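# Looking After Your Brushes, Combs and Clippers at Home

Good morning from all of us at Clulach! Every week somebody sits down in the chair and asks me why their hair never feels as clean at home as it does when they leave here, and nine times out of ten (after we've talked about the weather and their mother's knee) I end up asking when they last washed their brush. There's usually a little silence. So I've finally written down what I tell people, and you're welcome to print it and tape it inside the bathroom cabinet.

## Brushes

Pull the hair out first, every bit of it. The tail of a rattail comb is wonderful for this: slide it under the mat of hair along one row of bristles and lift, and most of it comes up in one go. For a round brush, snip along the length of it with small scissors and then lift.

Plastic brushes can have a proper bath. Fill the sink with warm water, add a squirt of ordinary shampoo (the cheap bottle is fine, save the good one for your head!) and leave them for ten minutes. An old toothbrush gets down between the rows. Rinse, shake, and lay them bristles down on a towel overnight.

Wooden handles and boar bristle don't like soaking at all. Dip just the bristles, swish, and take them straight back out. The same goes for paddle brushes with a rubber cushion. If water gets in through that little air hole it stays there for days, and after a while you'll smell it.

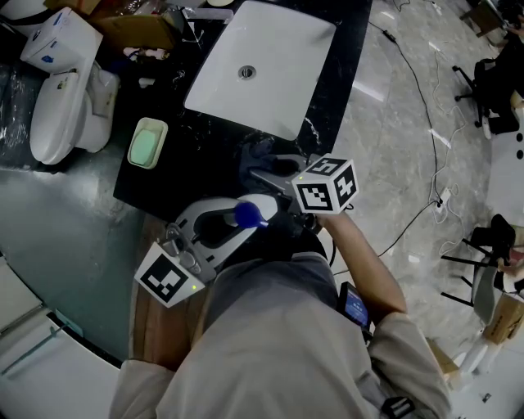
Once a month is plenty for most people, and every week if you use a lot of hairspray or dry shampoo. I do mine on Sunday evenings with the radio on and I've come to rather enjoy it.

## Combs

Combs are easy. Warm soapy water, toothbrush, rinse. If you have one that's gone cloudy with old pomade, wipe it first with a dab of plain cooking oil on a paper towel, then wash it. Run your fingertip along the teeth while you're at it, and if one feels rough or split, throw the comb out. It'll snag your hair every single morning.

## Clippers

Unplug them. I know you know, but unplug them.

Brush the loose hair off the blade after each haircut, then put 3 drops of clipper oil along the teeth, run the motor for a few seconds and wipe off the extra. Please don't use olive oil, which turns gummy. A small bottle lasts for years; mine came from Dhillon, back when they still had the shop on the corner, and there's a good inch left in it.

The plastic guards can go in with the combs, but let them dry all the way through before you snap them back on.

## Towels

Hair towels last longer without fabric softener, which leaves them slippery and not very thirsty. Half a cup of white vinegar in the rinse does the job, and no, you won't smell like a salad.

If you have a brush you're not sure about, bring it along to your next appointment and I'll have a look at it. The kettle's usually on.

Annick Renaud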